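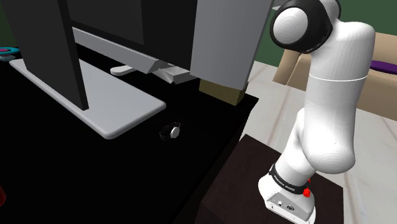
Dallard reckons the height adjustment is the only part of the Itari stand worth reading up on, and that everyone skips it and then rings the help line about their neck. Dallard runs the help line, so we've put it first.

4. Setting the screen height

4.1 Sit the way you really sit, not the way you sit when the boss walks past. Feet on the floor, bum at the back of the chair.

4.2 Loosen the collar on the Itari column a half turn anticlockwise. Keep your other hand under the screen while you do it.

CAUTION: The column is sprung for screens up to 9 kg. With a lighter one it will rise with some enthusiasm. Keep your chin out of the way.

4.3 Raise or lower the screen until its top edge is level with your eyes. If you wear bifocals, go 32 mm lower and ignore what your colleagues tell you.

4.4 Tighten the collar until it clicks. A second click means you've gone too far, and you'll want the spare washer from bag C.

NOTE: Bag C is the one you threw out with the foam.

5. Setting the distance

5.1 Place the screen 500 mm from your eyes. An outstretched arm is close enough for most adults.

5.2 On a desk less than 400 mm deep, fit the Srour rear bracket (sold separately, naturally) and let the column hang off the back.

5.3 Check the cables reach with the screen at full height. Do this before tidying them with the ties supplied, as the ties only go one way.

5.4 Turn the screen side-on to any window. Squinting is not covered by the Rerkine warranty.

Once the collar is tight, go to section 6, Tilt.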